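About Us

Hi, and thanks for stopping by! I'm Nkrumah Kwofie, and I started Serkmont because I was tired of buying grippers on the strength of a nice brochure. I'd order one, bolt it on, and find out two weeks later that it couldn't hold a mesh basket by the rim without slipping (yes, I'm still a little sore about that).

So now we try them out for other people. You tell us what you need picked up, we put fingers on an arm and have a go at it, over and over, and then we write down what we saw. So far we've been through 274 finger and arm pairings. Some were great! A few went back in the box before lunch.

Most of our customers are small shops with one arm and 14 different things to grab. Indmont was our first, and they still send us odd parts to try every May. Zawadzka came along later with a question about wrist cameras, which got us into comparing those too – where to mount them, how much of the fingers you want in view, what happens when the cable gets in the way. Controllers were the last thing we added, and I'll admit they're my least favorite, but people kept asking.

A standard comparison runs about 1,000 grasps per gripper. We use ordinary stuff from ordinary stores: baskets, tubs, small furniture. You get the full log, the video, and a phone call with me where I talk too much. We don't sell grippers and we don't take a cut from anyone who does.

Our test plans all live in a tool we wrote called Jarum, and you're welcome to a copy. Just drop me a line.
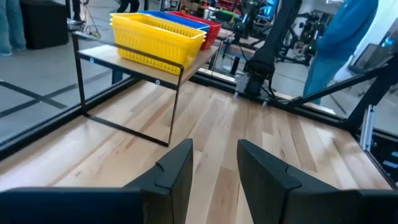
Gripper's-eye view of the side table and the yellow, blue and red baskets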